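Section 4: Washing and Drying Your Proltness House Slides

Your slides will go through a lot of kitchens, bathrooms and trips out to the mailbox, and a good wash every couple of weeks keeps them pleasant to step into. Set aside a little time and put the kettle out of your way first.

1. Knock the soles together outdoors to shake off any grit.

2. Fill a basin with lukewarm water and a small squirt of dish soap. Let the slides soak for 13 minutes – a bit longer does no harm.

3. Work along the ridges of the footbed with an old toothbrush, following the lines, and then go in under the strap, where dust loves to settle. Don't forget the openings in the strap.

4. Rinse well and set both slides down flat on a clean surface, with plenty of space between them so the air can get all the way around.

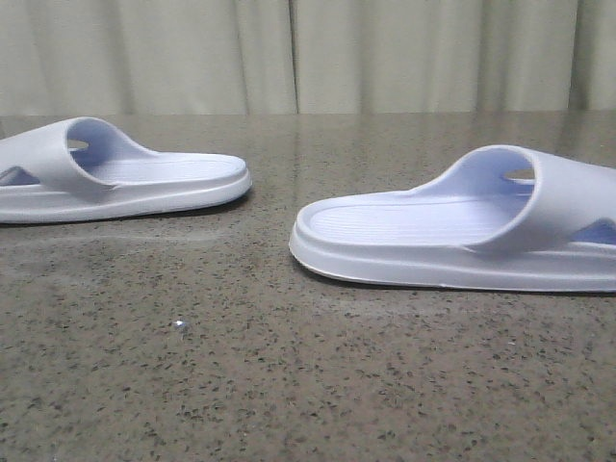

Figure 6. White slides set apart, toes facing.

CAUTION: Never dry your slides in an oven, in a tumble dryer or on a radiator. Heat can shrink them, and a shrunken slide won't go back to its old size however nicely you ask.

5. Turn each slide over after an hour or so, then set it upright again, footbed facing up, until the ridges feel dry to your fingertip.
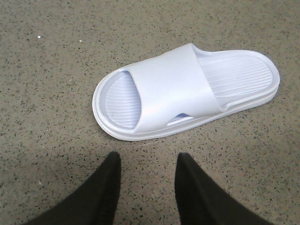 6. Before you wear them again, wipe the bottoms once more with a dry cloth, especially if you have smooth floors at home. Damp soles can be slippery!

Note: For stubborn gray marks on white pairs, try a paste of baking soda and water, and rinse it off well. Please leave the bleach in the cupboard, as it can turn white slides yellow.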